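Teleoperation working group, minutes, May 2023
Present: Nikau Mudgway (chair), Trudy Hinds (minutes), two from Stubbs, one from Borkska by phone
Apologies: Pustari

1. Previous minutes
Accepted. Trudy asked that "promising" be struck from item 4, as no one could say what had been promised. Struck.

2. Power strip and plug task
The two-arm cell, with the strips and cords on the marble top: 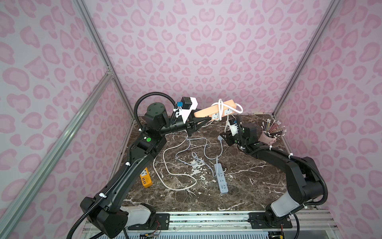
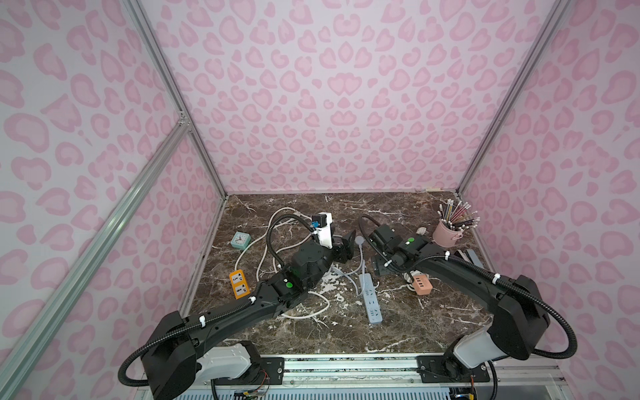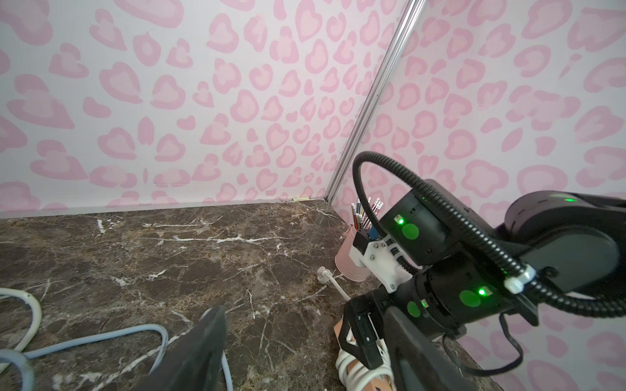

Nikau reported 738 demonstrations recorded by remote control since January. Trudy asked how many she would call good. Nikau said that depended on the meaning of good. Trudy's view is that if the operator fumbles the cord, recovers and carries on, we are teaching the arms to fumble. Stubbs disagreed and said recoveries are worth keeping. No evidence was offered either way, and Trudy would like some before the next batch.

Loose cable remains the hard part. A strip stays where you leave it and a cord does not. Nikau wants the starting layout changed more often. Agreed, though it slows everyone down.

3. Operators
We have 2 trained operators, and their habits differ. One goes in with the left arm first, the other waits until both are lined up. Borkska asked whether the model would average the two into something neither would do. Nikau did not think so. Trudy asked that this be recorded as an opinion.

Guiding the arms by hand was raised again as an alternative. Stubbs finds it easier on the wrists. Left open.

4. Neduler software
The replay tool dropped 32 recordings at import and gave no error message. The supplier's answer was to update. Trudy does not consider this an answer. No further licences until the cause is given in writing.

5. Actions
Nikau: sort recordings into clean and recovered, and train on each separately.
Trudy: write to Neduler.
Stubbs: one page on hand guiding, with numbers in it.

Next meeting to be set once Nikau has results.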